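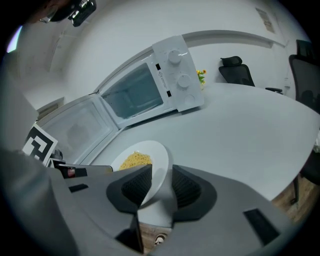
Pre-purchase walkthrough, microwave station
Site: Clirnik test kitchen, Mavbridge
Filled in by: Karine Robichaud
For: equipment budget, July round

Scoring is OK / FIX / BUY. Comments are mine, typed standing up, sorry.

1. Table and footprint
Table is level, no rocking - OK
Clearance for full door swing to the left - OK. Keep it that way, Landry arm quote assumes nothing parked on that side
Marker card at left edge stands by itself - FIX. Tape it or get a proper holder. If it shifts we redo calibration and thats half a morning
Flowers behind the control panel - move before timed runs
Office chairs close to the table - FIX. Armrest is too close for my liking, arm reach needs a floor line

2. Microwave
Door opens fully, hinge doesn't sag - OK
Latch slots clear of crumbs - OK
Caution label still on panel, keep it uncovered - OK
Two dials plus the round button, no touchpad - OK. Dials are slower for the gripper but we want them in the test set. Do NOT let purchasing swap in a touchpad model to save money
Spare unit, same model - BUY, 2. One for the bench, one on the shelf. Doors take a beating
Dedicated outlet - FIX, electrician asked for, no date yet

3. Gripper and plate handling
Finger pads, ribbed face, check for grease after every food session - FIX, no wipes at the station
Spare pads - BUY. Prillex quoted $269 a set. Ask if they do a price on more than one
Fingers open wide enough for the round plates - OK with current plates. Measure before anyone orders bigger ones
Real food on plate (yellow noodles or rice, whatever is going) - OK for trials, throw out at end of session, log it
Spare plates - BUY, 21, plain white, same size. Cheap, dont overthink it

4. Floor and walkway
Pick up anything dropped before the next run. Small round white thing on the wood floor under the table edge, get it up
Wood floor and spills - BUY mat. Non-slip, dark
Doorway kept clear - OK

5. Money
Line total so far $1,246, not counting the electrician or the Landry arm. Arm goes on the capital sheet, seperate sign-off
Hold the mat if we go over, not the pads
Service contract - open question. Landry wants it signed with the order, I'd wait and see the first months of use

6. Before next visit
Tape marker
Wipes and bin at station
Outlet date from electrician
Written quote from Prillex, the one I have is from a phone call
Recheck door hinge after Sunday's long run

Passed with fixes. K.R.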